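Renaud rents out two-armed robot stations by the month, and the company's support lead has the tone of someone who has read every ticket twice. We spoke in September 2026, shortly after Ellness, a small office outfitter, signed up for the basic plan.

"People want to see it fold a shirt," she says. "I show them a laptop. A laptop has a hinge, and hinges are where sales pitches go to die."

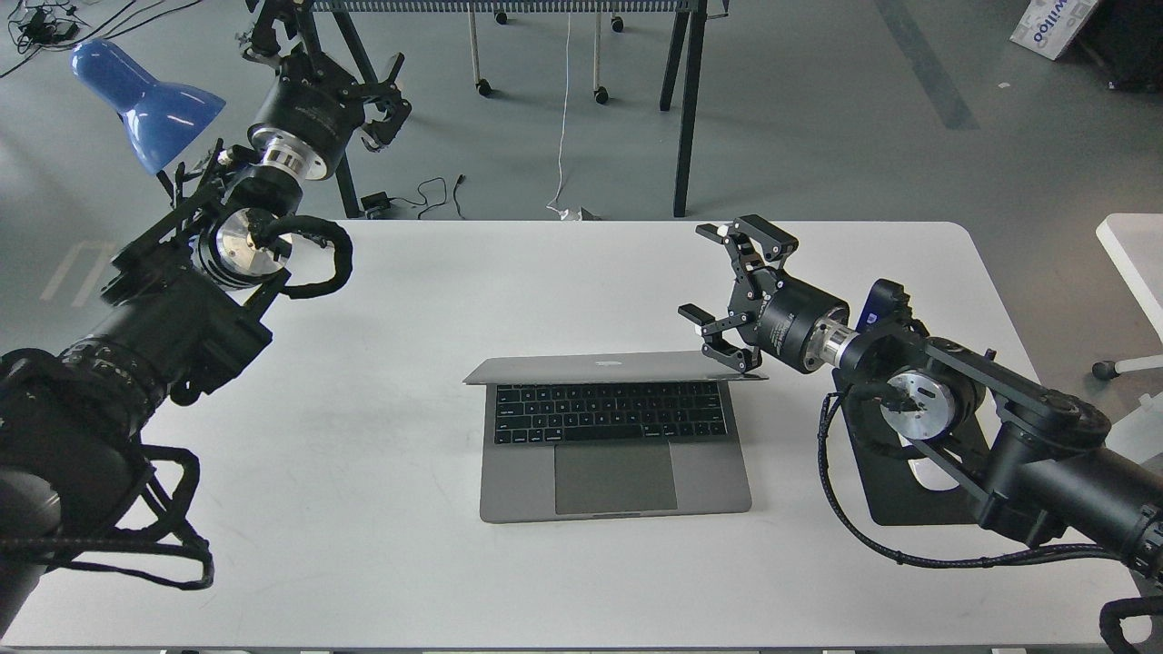 The plan costs $744 a month and comes with both arms, the Trorach control software and 36 starter tasks. Closing a lid is on the list. So is wiping a table, which she rates as "fine, if you like your tables mostly wiped."

Setup is billed at 20 hours. Does anyone manage it in that? "Our installers do. Customers read the manual first, and that slows them down."

She is more generous about the grippers. Two fingers, she argues, will do for most of what sits on a desk, and the customers who ask for five usually can't say what the other three are for.
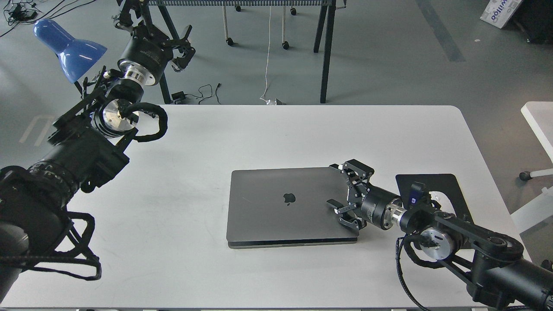
"The hard part is the approach," she says. "You come in from the side, fingers open, and you don't shove. My teenager hasn't learned that one yet."

The rival kit from Bikiline runs $993 a month and has a nicer app - she admits this without being pushed. Renaud's own app is due for a redesign in December. "Which December," she adds, "is a question for the app people."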